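Riseo Kitchen Put-Away Kit
Set-up Guide, Section 4: Teaching and Running the Put-Away Chore

4.1 What the arm can and cannot do yet

Read this part before you plan any work around the arm. The put-away chore means picking up loose items from a tabletop, one at a time, and setting them in an open drawer or basket. With the current software, the arm does this well enough to be useful for firm items of moderate size that lie apart from each other. It is slower than a person and it needs someone in the room.

In our own trials the arm attempted 1,914 picks with mixed produce. The person supervising had to step in 741 times. Most of those stops were for items that slipped out of the fingers, and a smaller number were for items the arm did not find at all. Results in your kitchen will depend on your lighting, your table and what you put on it.

The following chores are not supported in this release:

Washing, peeling or cutting food
Handling glassware, knives or hot pans
Picking up liquids, eggs or open packages
Sorting ripe produce from spoiled produce
Any chore with children or pets within reach of the arm

The software will let you record some of these. A recorded chore is not a supported chore, and the warranty does not cover damage from running one.

4.2 Before you start

You will need:

The arm, mounted and calibrated as described in Section 3
A flat table with a plain, matte or lightly glossy top
A drawer unit or basket that does not slide when pushed
Four to six practice items
The hand controller, charged

CAUTION: Keep your hands, hair and sleeves out of the work area whenever the status light is green. Pressing Pause holds the arm in place but does not release the gripper. To release a held item, press Stop and then Open.

4.3 Laying out the work area

1. Clear the table of everything that is not part of the chore. Cables, cloths and paper are the most common causes of a false pick.

2. Set the drawer unit beside the work area, at least 36 millimeters from the nearest joint when the arm is at rest. Check this with the arm fully folded.

3. Pull the drawer out by hand until it stops. The arm does not open or close drawers in this chore.

4. If the drawer handle sticks out, mark it as a keep-out zone in the Layout screen. The gripper can catch on a curved handle when it swings across.

5. Place the practice items on the table. Leave a gap between them wide enough for both fingers of the gripper to come down without touching a neighbor.

6. Turn long items so that they lie across the opening of the gripper. A banana picked up by its end will swing and may drop.

NOTE: Use a mix of shapes for practice. Round and glossy items such as bell peppers are harder than they look, and it is better to find out early how your gripper handles them.

4.4 Teaching the first pick

1. On the hand controller, choose New Chore, then Put Away.

2. Choose Drawer or Basket as the target. Touch the target on the screen to confirm it.

3. Hold the Guide button and move the arm until the gripper is over the first item. Stop above the item and check the finger position before going lower.

The fingers should point straight down, with the middle of the item between them. In the set-up below, the gripper is over the orange item, with a banana and a red bell pepper also on the table and the drawer open and empty.
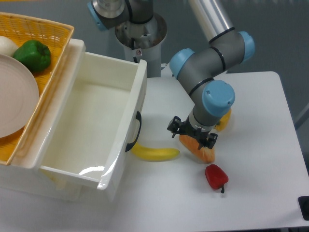 4. Lower the gripper slowly until the fingertips are beside the item. Do not press them into the tabletop.

5. Press Close. The gripper stops closing when it feels resistance. For soft items, set Grip to Low first.

6. Lift the item a few inches and hold it there for a slow count of five. If it slips, press Open with the item just above the table and go back to step 3.

7. Guide the arm over the drawer, lower it below the rim and press Open.

8. Press Save Pick. Repeat for each practice item.

CAUTION: Do not reach under the arm to straighten an item while the Guide button is held. Release the button, wait for the status light to turn white, and then move the item.

4.5 Running the chore on its own

1. Put the practice items back on the table in new positions.

2. Set Speed to Slow. Leave it there for your first 100 unassisted picks.

3. Press Run and stay within reach of the Stop button.

4. When the arm misses an item, let it try a second time. If it misses again it will fold and ask for help. Move the item a short distance and press Continue.

5. After the last pick, check the drawer. Items can roll to the back or land on top of each other, and the arm does not know when a drawer is full.

6. Close the drawer by hand once the arm has folded.

4.6 If something goes wrong

The arm hovers over an item and does not go down. The item may be too close to another one, or its shadow may be confusing the camera. Move the item toward the center of the table and dim any lamp that shines from one side.

The gripper closes on nothing. Run the Height Check in Section 3.5. This happens most often after the table has been moved.

The item drops over the rim of the drawer. Raise the Travel Height setting by one step. Tall drawers with thick rims usually need two.

The arm picks up the same item again and again. The item is landing outside the target. Redraw the target in the Layout screen, keeping well inside the drawer walls.

Glossy items slip. Wipe the finger pads with a damp cloth and let them dry. If slipping continues, fit the Lustix soft pads (sold separately) and repeat Section 4.4 for those items only.

4.7 Time and effort

A person can clear a small table of produce in well under a minute. The arm will take several, and you will spend part of that time watching it. If you only want the table cleared, do it by hand. The kit is best suited to homes and workshops where reaching or gripping is difficult for someone, and where another person can supervise.

Section 4 prepared by Gerardo Benedetti. Continue to Section 5 for cleaning and storage.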